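Trunberg Junior Daypack Review: One School Year In

We bought the Trunberg Junior in August, when my son was starting first grade and his preschool bag would no longer take a folder without bending it.
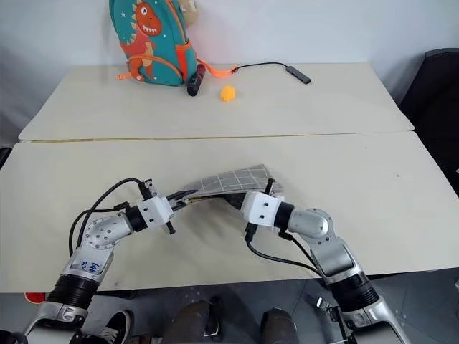
I had three things on my list. It had to hold a standard two-pocket folder flat, it had to have a chest clip, and the zippers had to be ones he could work himself. Price came after that. I paid $15 for the last bag and it lasted until Thanksgiving, so I was willing to spend more this time.

Size and weight

The listing says 12 liters. The bag weighs 226 grams on my kitchen scale with nothing in it, which is light for one with a padded back. A folder goes in with a little room at the top. A lunch box, a rain jacket and a library book fit on top of that, but the jacket has to be rolled. A big hardcover and the lunch box together will not go in unless the jacket stays home.

My son was 46 inches tall in the fall and the bag sat well on him. I tried it on my niece, who is four, and it hung too low even with the straps pulled all the way in. I would say kindergarten and up.

Straps and clip

The shoulder straps are wide and have not gone flat. The chest clip slides up and down on a rail, and this is the weak point. It came off the rail in October. I pushed it back on with a butter knife and it came off again in December. Trunberg sent a replacement after two emails. The person who answered, Ye-seo Baek, asked for a photo and did not ask for the receipt. The new clip is stiffer and has stayed put.

Straps do slip a bit under a full load. I now fold the loose ends over and put a stitch through them.

Zippers

Very good. The pulls are cord loops big enough for a kid wearing gloves. The main zipper opens far enough down that he can see the bottom of the bag, so I find fewer old snack wrappers than I used to. The front pocket zipper caught on the lining a couple of times early on and then quit doing it.

Cleaning

The tag says wipe only. I wiped it until a yogurt opened in there in February, and then I washed it on cold in a pillowcase and hung it over the tub. It took a day and a half to dry. The back panel came out slightly wrinkled and has stayed that way. The color did not run.

Compared to others

My neighbor Khanyisile Hendricks has the Hatura for her daughter. It has a better bottle pocket, deep and with elastic that grips. It also weighs more and the straps are thinner. We had a Kang before, and its seams went at the top handle, where kids grab it. The Trunberg handle is sewn down in a box with a cross through it and shows no wear.

Would I buy it again

Yes, for a kid in kindergarten through second grade. Past that the folders and books get too big for it. If the clip comes off, write to them right away and don't bother with the butter knife.

4 out of 5.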